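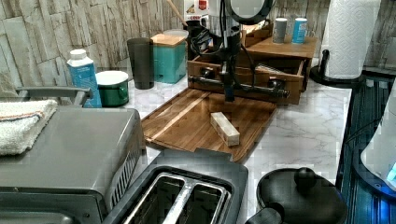
Kustalon Counter Arm Kit

Category: Home Builds > Arms & Grippers > Kits

The Kustalon is a small pick-and-place arm you put together yourself, at home or on a bench at a shared shop. We drew up the first one at the Doltstead workshop because we wanted an arm that could work in an ordinary kitchen, in between the toaster and the paper towels, and we've been having a great time with it ever since!

Everything hangs off one upright column. The gripper points straight down, so you can set your work on a cutting board and come at it from above without the arm sweeping sideways through your stuff. (Our older Govard kit swung out from a shoulder joint and needed a clear table. It's still a good arm if you have the room.)

What's in the box

Column, crossbar and two end knobs
Gripper with 3 spare sets of finger pads
Motor board, power supply and cable set
20 practice blocks, plain wood
Bag of screws, 39 pieces, plus the hex keys
Printed build guide

You'll need your own laptop and a small Phillips screwdriver. No soldering.

Building it

Most people finish in a weekend. Column first, then the crossbar, then the gripper. Leave the end knobs a little slack until the gripper hangs plumb, then snug them down by hand. Leave a good loop in the cables where they run down the column. We pulled ours too tight on the first build and the arm kept stopping short at full reach, which took us a whole evening to figure out.

First moves

Start with one block on a wood board. Wood has enough grip that the block stays put if you bump it, and a polished countertop really doesn't. Once the arm can pick it up lying flat, turn the board to an angle and try again. That's where it gets fun! The sample program stores up to 3,000 moves, so you can leave in all your clumsy early tries and play them back later.

Finger pads wear faster on rough lumber. The softer Dağdelen pads fit too and are nicer on painted pieces, though they pick up sawdust like crazy.

Keep the power supply well away from the sink. The next batch of kits goes out in January.

Kustalon Kits, Doltstead Workshop | Contact | Shipping & Returns | Back to top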